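Friday, June - bench 2, green felt backing cloth

Continued with the Bruvwood lot. Cut length 257 cm, taken from the Remirville roll, selvage left on for now. Pressed once on the medium setting, 84 seconds per section. The main fold from shipping did not come out. Brijesh Chaudhary suggests steam from the reverse side, which I have not tried on this weight.

Clamped along the edges before squaring up. Spring tension set the same as for the Cassim piece.

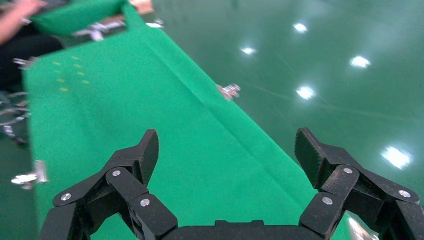
Green cloth in the clamps, corner lifted by hand. Diagonal crease still present; yellowish marks near upper left.

Marks are to stay on until the trim line is confirmed. Chalk from the Plukov box brushes off this felt too easily, so use the wax pencil for any additions.

Overhang allowance is 6 cm per side. Smooth from the middle outward before closing the last clamp - pulling from one corner skews the grain.

To do: steam test on an offcut, recheck length after resting overnight, order more wax pencils.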